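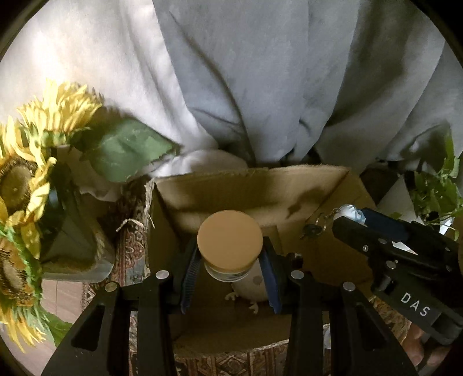
Friday, April 20, 2018

Long day, writing this fast before I fall asleep. Rules day at Grendidcombe. Two of us on the box task all afternoon, me reading the draft of the Hunix handling sheet out loud between tries.

Glass rule first. Jar gets held by the sides, a pad on each side, never by the lid. Fine, easy to write down, harder to do when there's a toy figure right next to it and the cardboard walls are in your way. I want a line in there about small loose stuff too. A key on a ring is nothing until it swings into a jaw. Sheet says "clear the work area" and thats it. Clear it of what? The whole point is a box with things in it.

Second rule, two grippers near one box. Who goes first? Draft doesn't say. We've been just calling it out, "mine", "yours", which works untill somebody's tired. I wrote: one gripper closes, the other waits open. Probably too strict. Flodideo has theirs at 9 pages and I bet not one person has read past page 2.

Also argued about sleeves. Loose sweatshirts, strings, cuffs. I say push them up, every time, no exceptions. Got outvoted. Putting it in anyway as a "should" and will fight for "must" next round.

Floor setup still bugs me. Rug is nice on the knees but does a box sit flat on it? Need to check with a level. Forgot to, again.

To do: send draft, cut the intro (645 words!!), ask about gloves, buy tape. Feet hurt. Bed.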